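April
By Valtteri Räsänen

Mustonen reading room opens its doors again

I got to the Mustonen building on Esmont Street ten minutes before opening, and there was already a line. The upstairs reading room has been shut all winter for new wiring and a good scrubbing, and people around here have missed it (me included, I did most of my taxes up there last year).

The biggest change is the wall. The old paneling has come down and now you get red brick, all pinks and terracottas with dark, nearly black patches dotted through it. I loved it right away! The woman next to me said it looked like a pizza place. We agreed to disagree.

The furniture is plain and white and the tables go right up against the brick. I grabbed one before my coat was even off, mostly so I could say I'd signed the guest book early. It's red, it's heavier than it looks, and I was the fourth name in it.

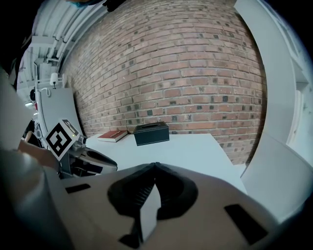 Hours and seats

The room has 56 seats, and you don't need a card to use them. Doors open at 9 in the morning and close at 6, with a later closing promised once the evening staff is sorted out. Coffee is fine if it has a lid. Phone calls go out on the landing, same as before.

The work cost less than planned, I'm told, and the leftover money is going into lamps. Good, because the corner by the stairs is still pretty dim after lunch. The local history shelves come back up from the Filtgate storeroom later this spring, 184 boxes of them, so if you're after old street maps you'll have to hang on a while.

I stayed two hours and read half a mystery I'd meant to return.

3 comments

jededska_mom: Is the elevator working yet? Last time I carried the stroller up.

Rolf T.: Bring back the paneling. Brick is cold.

papercut: Went after work and got a seat no problem. Agree on the lamps.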